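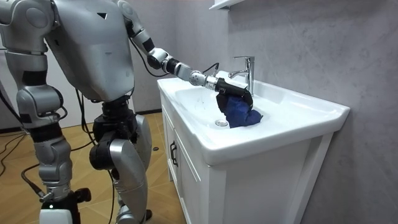
A small bathroom with a white sink vanity. Water use in bathrooms is at the centre of the Mimbridge scheme.

Households in Mimbridge are to be asked to cut their water use to 80 litres per person per day, under a voluntary scheme that starts in April and comes with very little evidence that it will work.

The plan, put forward by the water supplier Clollidmont, would see every home in the town sent a pack with a shower timer, a tap insert and a leaflet on shorter baths. Homes that hit the target for three months running will get £11 off their next bill. Those that miss it will get a letter.

Clollidmont says the scheme is "a fair and friendly way" to take the strain off the town's supply after two dry summers. It did not say how it picked the figure of 80 litres, or what the average home in Mimbridge uses now. Asked twice, a spokesperson sent a link to the leaflet.

The leaflet is a cheerful read. It tells people to turn off the tap while brushing their teeth, which most of us were told at primary school, and to "think before you fill". It has a page on bathroom sinks and two on baths. Leaks in the street get one sentence.

That may strike residents of Sotitz Road as odd. A main there was leaking for 30 days last autumn before a repair crew turned up, and part of the pavement is still fenced off. The supplier's own yearly report puts such losses under "network matters" and gives no total for the town. Without one, it is hard to see how anyone can judge whether a shorter bath in a terraced house makes a difference. 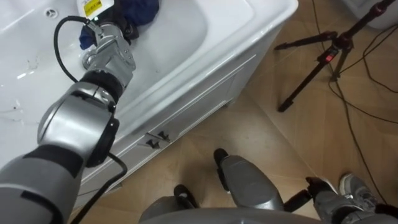
A white bathtub. The leaflet has two pages on baths.

There is also the matter of the trial. Clollidmont says the packs were tested in 100 homes on the Wannasri estate, and that people there "responded very warmly". The summary put out last month runs to a single page. It says most homes liked the timer. It does not say how much water was saved, whether the homes were picked or put themselves forward, or how many were still using the timer by the end. The trial also took place over winter, when nobody is watering a garden.

Tenants' groups have raised a plainer worry. Many of the flats near the station share one meter between several homes, so a person who cuts back could miss the discount because of the neighbours upstairs. The supplier says it is "looking at options" for shared meters. The packs go out in a few weeks.

Large families may find it hard going too. The target is set per person, but the discount is paid per home, so a house of six that meets it gets the same £11 as someone living alone.

The town council has backed the scheme without putting any money in. It has asked for a progress report in the autumn – though it has not said what would count as progress.

Clollidmont says residents who do not want a pack can opt out by phone. The line is open until 5pm.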